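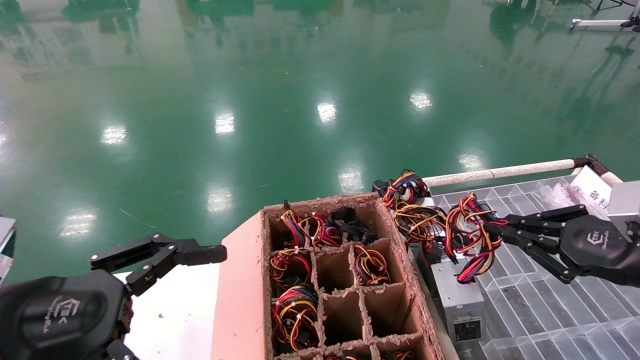

Surely any supplier can put a cable in a box, a customer in Zetberg told us on the phone, so why would anyone pay Fimeo to do it?

Fair question, and we'd rather answer it than print another page about passion and excellence.

Fimeo sorts and packs wire harnesses for small manufacturers. Most harnesses reach us in bulk, knotted together, red through yellow through black. We separate them, coil them and give each one its own compartment. That is the whole trade. We've been at it for 19 years and have yet to see software that untangles a bag of leads.

We're wary of fancy packaging. Foam inserts look good in a catalogue and cost plenty. Divided cardboard does the job for most orders, and we keep using a box after its edges have gone ragged, as long as the walls still stand up. If you want everything in matching colours, there are other firms.

We don't claim to be the cheapest. Skyrme, our first regular account, left us for a lower quote and came back in April — we didn't ask. Our catalogue lists 264 harness types, and we won't take on a new one until we've handled a sample.

The smallest order is 45 pieces. Quotes take 2 working days. Stock labels are printed through Siso, a program we grumble over and haven't replaced.

Visits by appointment. Bring your worst bag of cables.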